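**Skastton sets out two-year equipment plan for table-service automation**

*For release: November*

Skastton has today published its equipment plan for Drolero, its programme to prepare robots for table laying and clearing in staff canteens and care homes. The plan covers what the company intends to buy, what it will hire, and what it will leave until a second round of spending.

The first purchase will be hand-held grippers. These are used by trained staff to carry out ordinary table tasks, and the recordings are then used to teach robot arms the same work. Skastton will order 90 grippers in matched pairs, together with spare finger pads, wrist straps and cables. Robot arms will follow in the second year, when 12 are to be installed at the company's Drurkia site.

"We would sooner buy the small items early and the large items well," the company said in a statement. "A gripper that wears out can be replaced from a drawer. An arm that is wrong for the room is a far more costly mistake."

**What the first round will pay for**

- Hand-held grippers, pads and fixings
- Tables, stands and storage for 30 recording places
- Glassware, cutlery, plates, racks and placemats
- Staff training and paid recording time
- A yearly service agreement for all powered equipment

Replacement parts have been given their own budget line. Under earlier plans they were charged to general supplies, and sites found it hard to say what each gripper cost to keep in use. From the start of the programme, every site will keep a simple log of pads and fingers fitted, and the figures will be reviewed each quarter.

Skastton expects to record about 2,000 hours of table work before the order for arms is placed. Tasks will include moving glasses between a rack and a place setting, laying cutlery and stacking plates. Clear glass has been given priority — it is common on every table the programme is meant to serve, and it is hard for cameras to judge.

The Evangelista training centre will act as the lead site and will advise other sites on table size, floor space and cable runs before they submit their own requests.
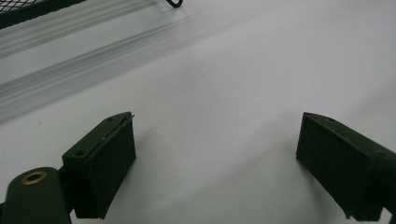
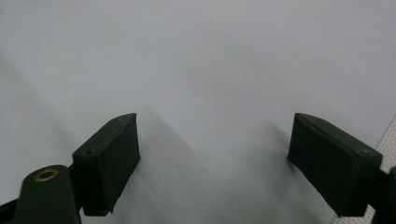
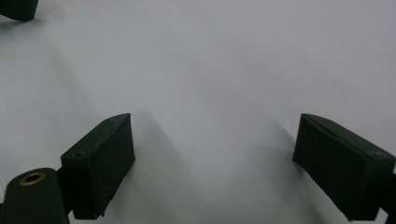
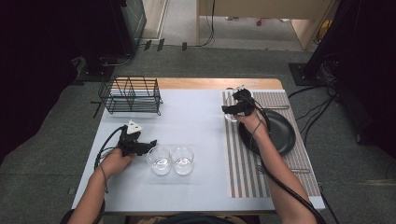
*Table work with hand-held grippers. The last picture includes a place setting, glasses and a wire dish rack.*

## Information for suppliers

Suppliers of grippers, pads and mounting parts are invited to register their interest with the Skastton purchasing office. Offers should state unit price, delivery time and the price of spare parts for the full two years. Requests for robot arms will be issued separately, and no offers for arms will be considered in the first round.

Questions may be sent in writing until noon on the closing date shown in the tender papers — answers will be shared with all registered suppliers.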